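A Day at the Lacroix Linen Mill Open House

Posted 10/9/24

I had been meaning to go to the Lacroix open house for years, and every year something came up, a birthday or a dentist or a car that wouldn't start. So when my sister-in-law Francine Robichaud called and told me she had put both our names down for the morning tour, I wrote it on the calendar in ink and told everyone in the house that I was not available for anything, please and thank you.

It is a pretty drive out there. You follow the river most of the way, and then the road climbs a little and the mill is just sitting there at the bottom of the other side, long and brick and a good deal bigger than I had pictured it. Parking is in the field behind the dye house. Wear real shoes! I did not, and my good flats will never be quite the same color again.

We were met at the gate by Gaëtan Bodin, who has worked at the mill for 29 years and who started out sweeping under the looms when he was still in school. He has one of those voices that carries over anything, and he needs it, as I found out when he opened the door to the weaving hall. I had read that looms were loud. I had not understood that I would feel them in my knees. They hand you foam earplugs from a big glass jar, and Francine, who thinks she is tough, waved them off and then went back for a pair before we had reached the first aisle.

The weaving hall was my favorite part, I think, though I changed my mind a few times during the day. There is something very soothing about watching cloth come up out of what looks like nothing but string, and I could have stood there until lunch. Gaëtan let us feel the difference between a cloth fresh from the loom, stiff as a paper bag, and the same cloth after finishing. My grandmother kept a stack of linen dish towels that she ironed every single week, and the finished cloth had just that feel, smooth and a little cool. I got quite sentimental over it, and Francine had to find me a tissue.

From there you cross the yard to the finishing rooms, where the cloth is washed and dried and pressed, and where it is very warm. Ysaline Poulain took over from Gaëtan at this point. She walked us past the washing drums and explained how the softening is done, with a lot of tumbling and far less in the way of chemicals than I would have guessed. A man in our group asked whether he could get the same result at home, and she told him yes, if he was patient and stopped putting fabric softener on everything. He looked a bit guilty. So did I, probably.

Upstairs is the sewing and folding floor, with tall windows all down one side and the best light in the building. It is much quieter up there and people can talk while they work, which they do. Most of what gets sewn is plain household stuff, sheets and pillowcases and tablecloths, and the napkins that go out to restaurants. Ysaline showed us how a corner is mitered so that it lies flat, and then she had each of us try one on a scrap. Mine came out looking like a little boat. Francine's was perfect, naturally, and she has brought it up twice since.

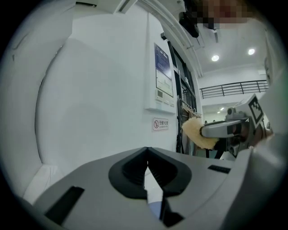 Folding is a subject I thought I knew something about, having raised three children, but I have been doing my fitted sheets wrong all my life. The trick is to tuck the corners into one another first and get the whole thing into a rectangle before you fold anything at all. You also need a table bigger than the sheet, and I do not own one, so I have been using the bed. It works pretty well. The guest room closet has never looked so respectable.

Lunch was in the old carding shed, included with the ticket, and there was plenty of it. I had the leek soup and the bread, and then, I will admit, a second bowl of the soup. There were 700 visitors over the whole open house last year, Gaëtan told us when he sat down at our table, and they had been nervous about running out of spoons. He had his soup with so much pepper in it that it was gray.

After lunch there was a talk by Solène Sabatier on the history of flax growing in the valley, with slides. It ran long, but I didn't mind one bit. She had old field maps, and photographs of families pulling flax by hand in July, everybody from toddlers up to great-grandmothers bent over in the rows. It has to be pulled up by the roots and not cut, which I never knew, so that you keep the full length of the fiber. Then it is left lying in the field for the dew to work on it, and she said the smell at that stage is something you either love or move away from.

The little museum room is next to the shop, and I would go there before the shop if I were you, while you still have some attention left. There is a sample book with 790 swatches in it, stripes and checks mostly, each with a number inked beside it in brown. You can turn the pages yourself if you wear the cotton gloves. I found a blue check that I am almost sure was my grandmother's kitchen curtains, and I stood there long enough that a line formed behind me.

As for the shop, well. I had promised myself a pair of dish towels and nothing more. I came out with the dish towels, a bread bag, a set of napkins in a faded mustard color, and a tablecloth from the seconds bin with a flaw I still haven't been able to find. The seconds are at the very back on the left and they are a real bargain, so go there first. They take cards, but the machine was slow and cash was quicker.

A few practical things for anyone planning a visit. The morning tour fills up before the afternoon one, so call early. The stairs to the sewing floor are steep, but there is a freight elevator and they are happy to run you up in it if you ask at the gate. Restrooms are by the museum room only. Bring a sweater for the weaving hall and be ready to take it off again in finishing.

Francine wants to go back in the spring when they open the flax fields for walking. I have already bought boots.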